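Robot club gallery: the toy kitchen project

Hello and welcome to our little corner of the website! I'm Teresa Hegarty and I help out at the Lallivano robot club, where we've spent most of this term (and a fair few biscuits) teaching a pair of robot arms to tidy up a toy kitchen. Parents keep asking what goes on in there, so have a look.
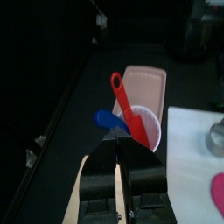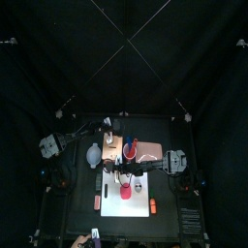
Cups, spatulas and trays: the toy kitchen on the table, first from the wrist camera and then from overhead.

The arms are called Idon and Cuten. The names were put to a vote and there was quite a lot of lobbying. Idon is the left one, Cuten is the right one, and if you mix them up in front of the younger members you will be corrected before you've finished your sentence!

I do love the wrist camera view. You get right down behind the fingers, with that red spatula leaning out of the cup in front of you, and suddenly you understand why picking up a toy is hard work for a machine. The handle is thin, it sits at an angle, and there's a tray standing just behind it. We had a long chat about which end you'd go for. I said the top of the handle. I was outvoted.

The overhead one is what everybody crowds round when it's on the big screen, and it's much better for planning. You can see how far Cuten has to reach across the middle, and where the two arms might get in each other's way. My own favourite thing on the table is the carrot with the leafy top, over by the right of the white board. It's everyone's first choice for a practice grab and I've grown very fond of it.

How a session goes, for anyone thinking of joining: we split into teams of 5, each team picks a job (put the spatula in the cup, move something on to the board, that sort of thing) and then has 15 minutes to get as many tries in as they can. Every try gets written in the log, good or bad. We reached 116 tries by the end of November, which I thought was brilliant, though the older ones immediately wanted to know how many the other club had done.

The other club is Fikre, by the way, and we're meeting them for a friendly in the spring. Two rounds, same objects for both sides, and one mystery object that neither team will have practised with. I'm under strict orders not to guess what it is on here. There's been talk of a whisk, and I really hope it isn't a whisk.

If you've got old toy kitchen bits at home, we'd be glad of them, especially plates and anything with a chunky handle. Please check there's nothing sharp and drop them in before we start. Doors open at half past four, and new members are welcome to come and watch for a session or two before making up their minds.

More pictures after the friendly!

Teresa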